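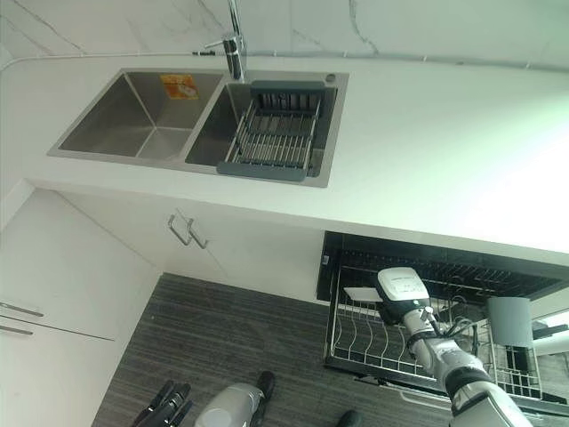

Zodwa Engelbrecht's opinion was that the club had lost the moment it agreed to play Brolport in October, and she gave it again at halftime, by which point Tellstead was down 8 and the scoreboard had started skipping fives.

Satish told her there were two quarters left.

"I've seen them," she said. "They're the same as the first two."

Down on the floor, Coach Sales was drawing a play with so many arrows that his point guard turned the board over to look for the rest of it. The Brolport gym held 4,000 and had sold 1,274 seats, mostly to people named Brouwer, whose nephew was playing center. He was very large – he had his own section of the bench.

"Pass it to Itzel," Zodwa shouted.

"She fouled out," said Satish.

"I know that. I'd still pass it to her."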